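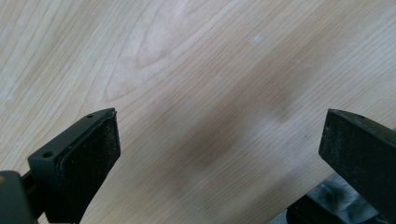

Tabletop, light wood grain.

Reporting a shop theft online in Jellinthorpe
Updated January 23, 2019

Use the online form only if the offender has left and no one was hurt or threatened. Ring the emergency number in all other cases.

Before you start

The form times out after 19 minutes of inactivity and does not save drafts. Have the following ready:
Date and time of the theft, or the earliest and latest times it could have happened
Full address of the premises
Stock codes and retail value of each item, including VAT
Name of the CCTV system and whether its clock is correct

Filling in the form

1. Open the Skedadell reporting page and select Theft, then Retail.
2. Enter the premises details. Branches of a chain should use the branch address and leave the head office field blank.
3. List the goods one per line. Put the total in the value box as figures only, for example 1205. The box rejects commas and pound signs.
4. Describe the offender in the order height, build, hair, clothing. Leave unknown fields empty.
5. Submit, and copy the reference from the confirmation page.
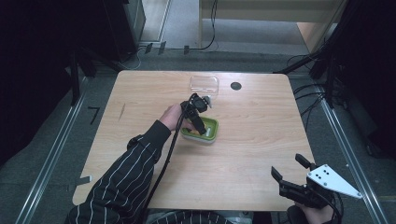

Table with green-rimmed container and clear plastic item.

CCTV footage

Export the footage in its original format and keep a second copy. Footage must be uploaded within 90 days under the same reference. If the recorder clock is wrong, state the difference in minutes in the notes box. Do not edit the file or change its name.

Amending a report

Up to 3 amendments can be made online. Further changes must be made by telephone, quoting the reference.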